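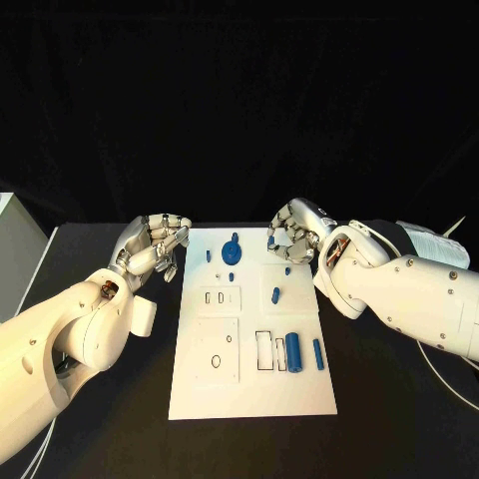 Vendula Sokol asked after the last session why we spend a whole evening on the board when everybody came to the workshop for the hands. It is a fair question and these notes try to answer it. A hand without a task will only wave. When you give it a peg and a hole, you learn in a few minutes how good your build is.

Robot Building in a Shared Workshop
Handout 6: The task board and the first reaching tests
Notes by Toon Postma, Carkbridge workshop

What you should have before you start

Both arms mounted and able to hold their position with the power on. Fingers that open and close from the control program. If your fingers do not close evenly, go back to Handout 5 and repeat the tendon adjustment first. Pairs who are behind may use the shared arms on the bench by the window after 7 p.m.

6.1 The board

Our board is white and the parts are blue. Please keep this combination if you print a board at home. A camera program can separate blue from white with a very simple threshold, and for this course we do not want to spend evenings on computer vision. The table should be dark and matte. The black cloth behind the bench stays up during tests.

The board has small pegs, upright cylinders and cylinders which lie on their side, and a round disc with a peg on its edge. The holes and slots are drawn with a black outline so that a person can also see them well from the chair. Lying parts are more difficult than standing ones. With a standing part the fingers can come from the side at almost any height. With a lying part the fingertips must go down very near to the board, and here most of the collisions happen.

Place the board with the long side pointing away from the robot. Each hand then has its own half and the arms cross less often.

6.2 Printing the parts

Make the hole bigger than the peg. Start with a gap of 0.4 mm and reduce it only when the robot succeeds nine times in ten. Elie Awad printed his first set with no gap at all, and we needed a hammer to remove the peg.

Print the pegs standing. When they are printed lying down they get a flat side, and the fingers hold them differently each time. Sand the lower edge a little.

6.3 The starting pose

Before every run, both hands go to the same place above the board, fingers curled and pointing down, with the thumb below the fingers. We call it the ready pose. Save it under this name, because the scripts from Handout 7 look for it.

Check these points with the motors off:

The forearm can pass over the corner of the board without touching any part.
The cables under the forearm hang free and do not lie on the board.
No wire at the wrist becomes tight when you turn the hand by hand from one end to the other.
The sleeve on the upper arm, if you use one, does not slip into the elbow.

The wrist is the weak place of this design. The wires pass through an opening there and they bend with each rotation. In our first arm the insulation was damaged after 2,000 cycles. We now leave a small loop inside the housing, and we inspect it at the beginning of each evening.

6.4 First reaching test

Remove all the loose parts. Mark a cross on the board with a pencil. Move the index fingertip from the ready pose to 10 mm above the cross, stop, and return. Repeat it 19 times and write down the error in millimeters each time. Do not correct anything in the middle of the series, also when you see what is wrong.

Results from the April group, average error at the fingertip:

Gough and Lundgren: 3.1 mm
Awad and Sokol: 5.8 mm
Shared arms: 2.6 mm

Mared and Ingegerd had a lower error in the morning than in the evening. We suspect a warm shoulder motor, but we have not measured this yet. If somebody has a thermometer with a thin probe, please bring it.

6.5 Speed and safety

Keep the speed limit at 200 in the control file. The number has no unit, it is only the scale of the program. At 261 our right arm began to shake when it was fully stretched, so there is not much reserve.

One person runs the program and the other keeps a hand on the stop button. Nobody reaches over the board while the motors have power, also not to save a rolling cylinder. Let it fall.

6.6 For the next session

Finish the reaching test and bring your table of errors, on paper or in the shared folder.
Print one peg and one plate with the gap from 6.2.
Read the first part of Handout 7, up to the section about grip force.

The M3 screws for the forearm shells are in the drawer marked Haugen. Please do not take the longer ones, they touch the wiring.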